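Jaketgate Opens Shared Worktable Room to Residents in December

Thirty new places for home cooks, menders and small makers as Tanabe tables go into daily use

Jaketgate, the neighborhood workspace association, announced today that its shared worktable room will open to all residents in December, following a trial period with 96 registered members. The room has been fitted with light wooden tables supplied by the furniture maker Tanabe and will be available 7 days a week, from early morning until 9 p.m.

The opening adds 30 places to the association's existing membership. Places will be offered first to residents who live within walking distance of the building and who do not have a table of their own large enough for the work they want to do.

"Many people in this part of the city live in apartments where the one table has to serve for meals, homework, bills and everything else," said Ginette Maillard, director of Jaketgate. "They asked us for a clear, flat, well-kept surface and enough time to use it. We have tried to give them that before anything else."

A Room Planned Around the Tabletop

Planning for the room began with a survey of members, who were asked what they would bring with them and how long they would stay. The most common answers were packing food for the week, sorting and labeling containers, cutting fabric, wrapping parcels and repairing small household goods. Most respondents said that they would work alone or with one other person, and that they would clear everything away at the end of each visit.

On the basis of those answers, the association decided against fixed workstations. Each table is kept free between bookings, and no tools or supplies are stored on it. Members carry in what they need and carry it out again. Shelving along the corridor is available for those who have booked two sessions in the same day.

The tables were chosen after members had worked at samples in several finishes. Darker surfaces were set aside early in the process, as members who sew or sort small parts found it harder to see what they had put down. The pale finish was preferred by a clear majority. 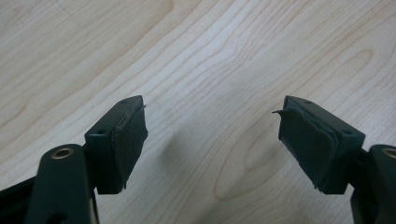

Tanabe delivered the tables in two lots and adjusted the height after the first month of the trial, when a number of members reported that they preferred to stand for shorter tasks. Two heights are now offered. The lower tables are intended for seated work such as mending and paperwork, and the higher tables for packing and food containers.

"We were asked for something plain, and plain is often the harder order to fill," said Kenta Arai, who manages institutional orders at Tanabe. "The grain shows, so the surface has to be right. The members were very exact about what they wanted, down to the feel of the corners, and we were glad to work from their notes."

Care of the Surfaces

Under the house rules adopted at the end of the trial, members wipe down their table at the close of each session and report any marks to the front desk. Cutting directly on the tabletop is not permitted – mats and boards may be borrowed at no charge. Hot pans must be placed on a stand. Glue, paint and dye may be used only on the two tables nearest the sink, which have a removable cover.

Cleaning products for the room are supplied by Divus under a one-year agreement. The association selected an unscented product following requests from members who handle food.

Setsuko Murakami, who took part in the trial from its first week, uses the room to portion and pack meals for her household.

"At home I was moving the lids to make room for the boxes and then moving the boxes to make room for the lids," said Murakami. "With a whole table I can lay everything out, fill it, close it and go. It takes me one evening, and my own kitchen stays clean."

Storage containers may be brought in any size that can be carried by one person. Members are asked to label lids as well as bases. During the trial, lids were by a wide margin the item most often left behind, and unclaimed pieces are now held at the front desk until the end of the month.
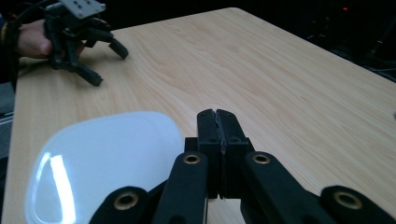 A white plastic lid on one of the light wooden tables in the Jaketgate worktable room.

Booking and Fees

Sessions last two hours and may be booked up to 11 days in advance, either at the front desk or by telephone. A table may be booked by one member for a maximum of two sessions per day. Members who arrive without a booking may take any open table for the remainder of the session.

Use of the room is included in the standard Jaketgate membership. Residents who hold a reduced-rate membership pay no additional fee. Guests may accompany a member at the same table, provided that they sign in on arrival.

Chathurika Dissanayake, who coordinates bookings, noted that early evenings were in greatest demand throughout the trial and that morning sessions were seldom full. Members with flexible hours are encouraged to choose a time before noon. Large parties and classes cannot be accommodated in the opening season, although requests are being recorded for consideration in the spring.

Support for the Project

The furnishing of the room was made possible by a grant from the Drullness Fund, which supports shared domestic facilities in residential districts. The grant covers the purchase of the tables, the repair of the floor and the first year of upkeep.

"The request from Jaketgate was modest and carefully prepared," said Valter Viklund, program officer at the Drullness Fund. "It set out what people in the neighborhood wanted to do and what furniture they would need in order to do it. We look forward to reading the association's report after the first year."

A second phase, which would add a small sewing area and a deeper sink, is under discussion. No decision has been made on its timing or cost.

Residents who wish to see the room before applying may visit during any open session in the opening month. Visitors should ask at the front desk, where the house rules and application forms are also available in large print.

About Jaketgate

Jaketgate is a nonprofit membership association that provides shared rooms for everyday household work. Its facilities include the worktable room, a laundry room and a reading room. The association is governed by a board elected by its members.

Press Contact

Chathurika Dissanayake
Bookings and Public Information, Jaketgate
Press inquiries are accepted at the front desk or by telephone between 10 a.m. and 4 p.m.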